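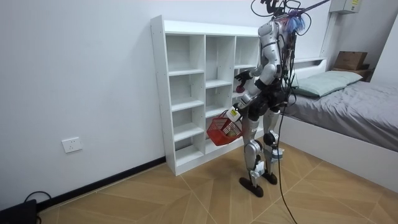

FLOSACH, July 7, 2021

Hi, I'm Jad Abu Hammour, and I edit the Flosach Town Page. If you've been to a school concert, a pancake breakfast or a ribbon cutting in this town, you've probably seen me near the back, writing names on my hand because I left the notebook in the car again.

The Town Page started as a one-sheet newsletter I ran off at Fistico Printing on Main Street. The first issue was 50 copies, and most of them went to my relatives! We now mail to 284 homes and leave a stack at the library and the bakery. The website came later, and Ramatix looks after the technical end of it – please don't ask me how any of that works.

What we cover is pretty simple: school events, town meetings, youth sports, church suppers, birthdays over 90, and the Fourth of July parade, which had 122 entries this year (a lot of them were bicycles with streamers, and yes, they count). We don't do crime reports and we don't endorse candidates.
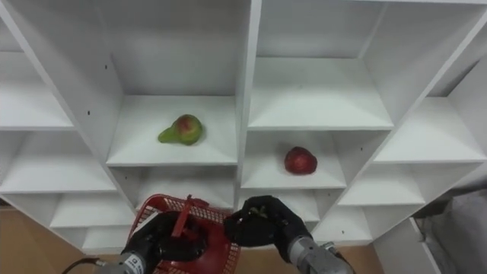 Community Events Desk

There are four of us on this desk, all part-time. We try to get to everything on the calendar, but the spring choir concert and the Little League opener always seem to land on the same Saturday in April, so we split up and hope for the best.

Want your event listed? Send us the time, the address and a phone number by noon on the Monday before. Listings are free for schools, clubs and families. If we spelled your name wrong – it happens, sorry – drop us a note and we'll fix it online that day and run a correction in the next mailed issue.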